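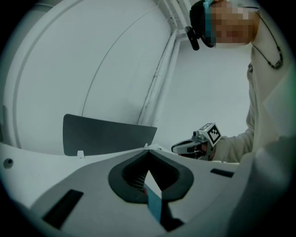 3.2 Como escolhi as casas (e o que deu errado)

Vou ser franco com quem lê: a amostra deste estudo nasceu meio torta. Eu queria entender como as famílias de Jundthorpe guardam receitas — caderno, ficha, recorte colado na porta do armário, áudio da avó no celular — e achei que bastava bater nas portas. Em fevereiro bati em muitas. Quase todo mundo me ofereceu café e quase ninguém quis abrir a gaveta.

Foi a Karlijn Kramer, minha colega de campo, quem sugeriu começar pela feira. Deixamos 320 convites nas barracas, com um texto bem curto, e recebemos 252 respostas até 14/6/19, quando fechei a lista. Bem mais do que eu esperava! Só que resposta de feira traz gente que vai à feira, e gente que vai à feira cozinha mais (Laizer já tinha me avisado disso quando leu o projeto, e eu fiz que não ouvi). Portanto, peço que os números da Figura 2 sejam lidos com essa ressalva em mente.

Ao todo transcrevemos cerca de 4.000 receitas. Contei como receita qualquer anotação com pelo menos um ingrediente e um verbo, de modo que "bolo da Tia, bater bem" entrou. Listas de compras ficaram de fora, mesmo as que tinham comentários deliciosos na margem. Quando a mesma receita aparecia em dois cadernos da mesma casa, mantive as duas versões, pois as diferenças entre elas são justamente o assunto da seção 4: a colher que vira xícara, o forno "esperto" que vira 180 graus, a banha que some sem explicação.

Uma dificuldade que eu não previ foi a caligrafia. Shabani Laizer e eu lemos separadamente os cadernos mais antigos e depois comparamos — discordamos sobretudo nas quantidades, e nos casos sem acordo marquei a medida como ilegível. Manchas de gordura também atrapalharam, mas elas ajudam de outro jeito: página manchada costuma ser página querida, e várias entrevistadas iam direto nelas quando eu pedia a receita favorita.

Figura 1. Garra branca em primeiro plano; à direita, uma pessoa segura outra garra.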